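Progress report to the Judness Fund: Voter information project, Ballitz district
Prepared by Kartini Teoh, project coordinator
February

Last updated: February

1. Summary

The project helps first-time voters in Ballitz to register before the council election and to understand what the council decides. We are now in the second half of the grant period. Registration work is going well. The candidate forum is behind the plan, and I explain this in section 3.

2. Registration sessions

Since the last report we held sessions in 4 neighborhoods. In total, 342 residents completed the registration form with our help. Our target for this period was 100 fewer, so we are satisfied with the number. Madhu Sachdeva checked all forms before they went to the election office – two were returned for a missing signature, and both were corrected in time.

The Ceka neighborhood had the lowest attendance. The session there began at 5 p.m., when many people are still at work. We will repeat it at 7 p.m. 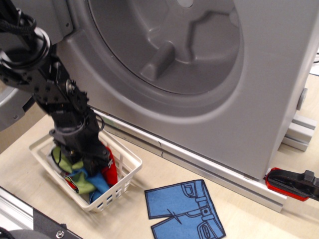
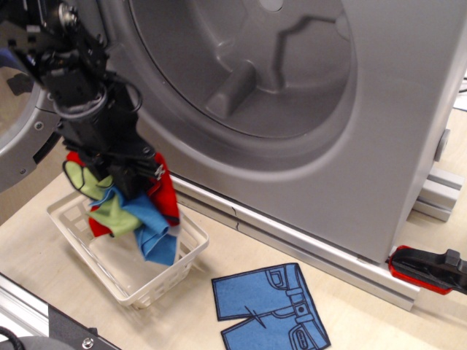
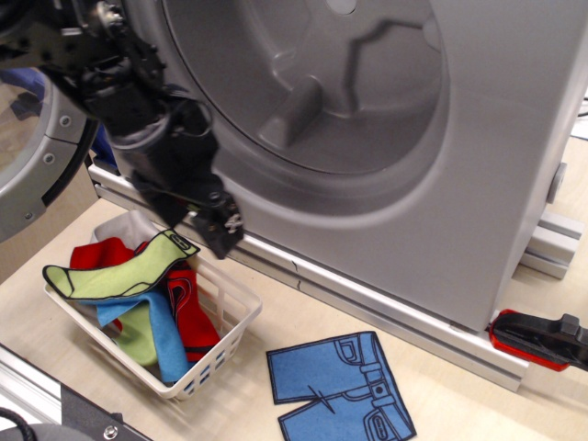 3. Candidate forum

We planned one forum with all candidates for the council seat. Duarte Sequeira and Graça Moreira have confirmed in writing. The third candidate, Samer Saliba, has asked for a different evening and also for a change in the speaking order. We agreed to draw the order by lot and sent this proposal to all three campaigns. We are still waiting for one answer.

The cost of the hall did not change. The sound equipment is more expensive than in the budget, and I would like to move a small amount from the printing line to cover it. Please confirm if this is allowed without a formal amendment.

4. Next period

– Second session in Ceka
– Final date for the forum
– Printed voter guide, in 2 languages, delivered to the libraries
– Short survey of the residents who registered with us

The financial table will be sent separately, together with the receipts for travel.

Contact: Kartini Teoh, Project Office, Ballitz | © Ballitz Voter Information Project | Back to top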